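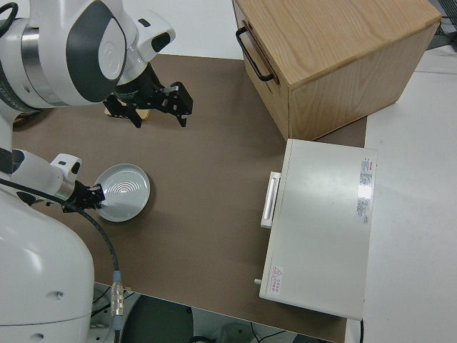 Keeping a small kitchen worktop in order

Posted 28/12/2021 by Edvin Sundqvist

Most small kitchens have enough cupboard space. What they lack is clear worktop, and clear worktop is what you need when you are chopping an onion with a pan already on the heat. These tips come from the kitchen in our flat at Akholm, where the longest stretch of worktop fits one chopping board and one person.

Start by clearing everything off

Take the lot off and put it on the floor or the bed. Wipe the worktop down with warm water and a drop of washing-up liquid, then dry it. Put back the kettle and anything you used yesterday. Leave the rest where it is until the evening. Whatever you have fetched back by bedtime has earned a place. The remainder goes in a cupboard.

Do this twice a year. I do ours in October, when the salad things go to the back and the big pans come forward, and again in spring.

Mugs

Mugs waste more cupboard space than anything else because people won't stack them, and they are right not to, as the handles get knocked and the rims chip. Hooks screwed under a wall cupboard work well if the cupboard is solid enough. Drill a small pilot hole first and check that the screw is shorter than the board is thick. If you rent, a mug tree does the same job without holes. Buy one with a wide, heavy base and load it evenly, one mug each side, or it will go over when you take the first one off.
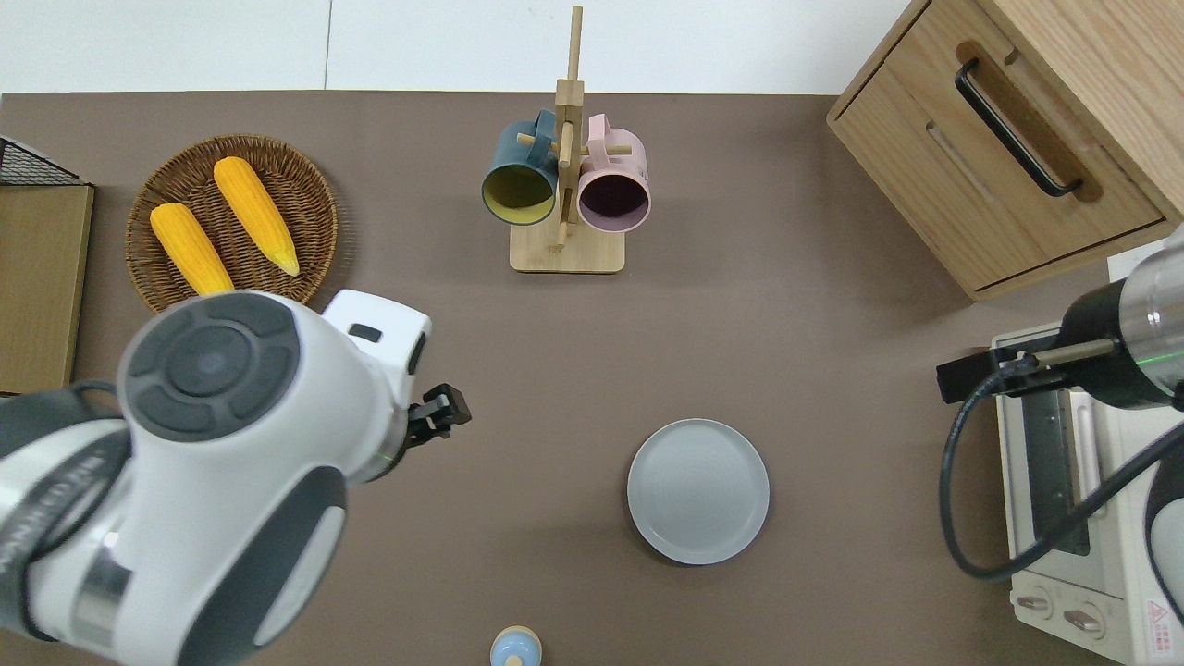
Keep out only as many mugs as there are people in the home, plus one or two for visitors. The rest can go on a high shelf. Tea stains come off with bicarbonate of soda on a damp cloth. Rub, leave for ten minutes, rinse. Don't use a scourer on a glazed mug, as the scratches hold the next stain.

Plates and shallow dishes

Store the dishes you eat from every day at waist height. Large serving dishes can go up high or down low. If you stack dishes with a glossy finish, put a square of kitchen paper between them. A tall stack always means lifting six things to reach the seventh, so two short stacks are better, with a wire shelf over one of them if the cupboard has the height. I bought a Skeltum shelf for this and it has held up, though the rubber feet came off in the first month and had to be glued.

The toaster oven and other things with plugs

Pick one end of the worktop, near the sockets, and keep appliances there. A toaster oven needs air round it. Read the leaflet for the gap it wants at the back and sides, and keep tea towels, paper bags and bread wrappers well away. Don't store anything on top, even when it is switched off.

Empty the crumb tray once a week. If the crumbs have baked on, soak the tray in hot soapy water for half an hour and they will lift with a plastic scraper.

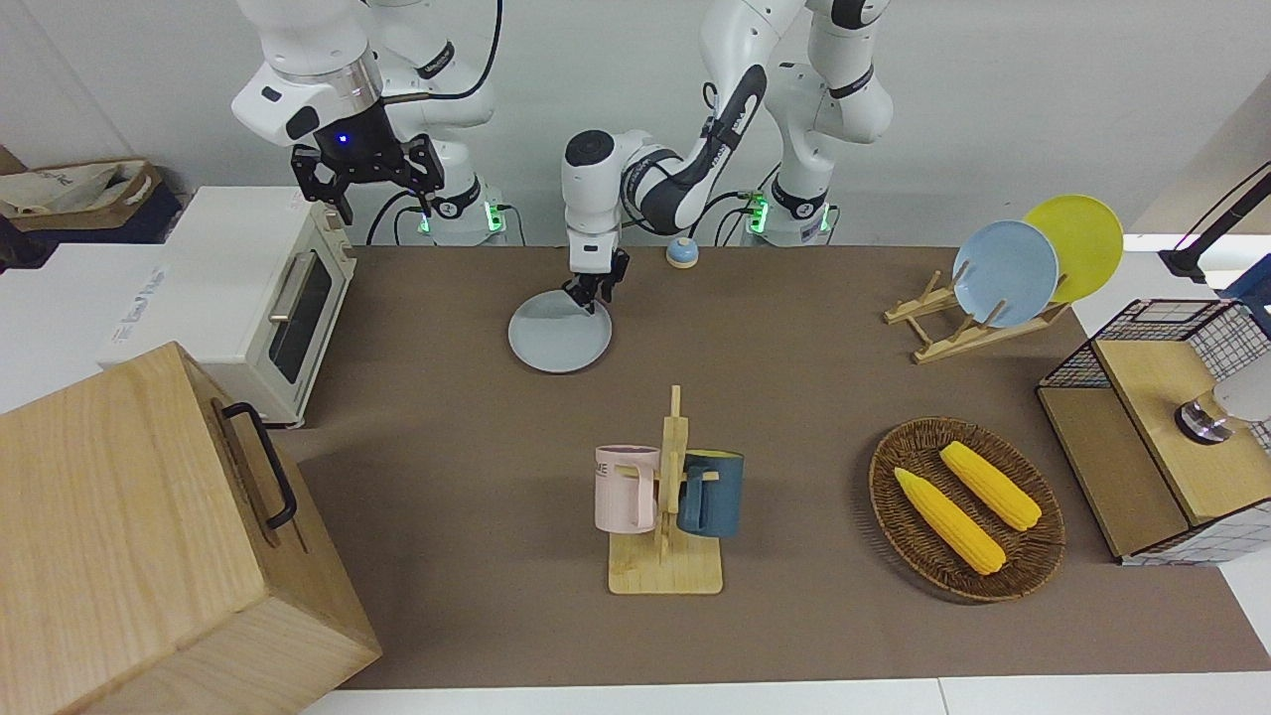 Cables are best kept short and off the surface. Wind the spare length loosely, fasten it with a reusable tie and tuck it behind the appliance. Never wind it tightly, and never let it hang over the front edge where a child or a sleeve can catch it. Trellix ties are the ones I use. Old strips of hook-and-loop tape cut to length do just as well.

Fruit and vegetables

Onions and potatoes want the dark and should be kept apart from each other. Tomatoes are better out of the fridge until they are ripe. Sweetcorn is best eaten soon after you buy it, and if you must keep it, leave the husks on and put it in the fridge. Once husked, wrap it and use it within a day or so.

A shallow basket or tray is handy for whatever you mean to cook that evening. Shake it out over the sink when you empty it and brush the weave with a dry nail brush. If it gets sticky, wipe it with a barely damp cloth and stand it on its edge to dry.
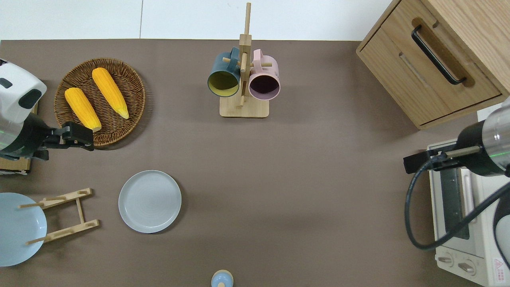

Two ears of husked corn on a woven tray.

Marks on the worktop

For wooden worktops, rub a light ring mark with a little oil on a soft cloth, working along the grain, and leave it overnight. Vida, next door, uses mayonnaise and gets the same result. Deeper marks need fine sandpaper and a fresh coat of oil over the whole section. Laminate can't be sanded, so use a trivet.

Wipe up beetroot, turmeric and red wine straight away on any surface.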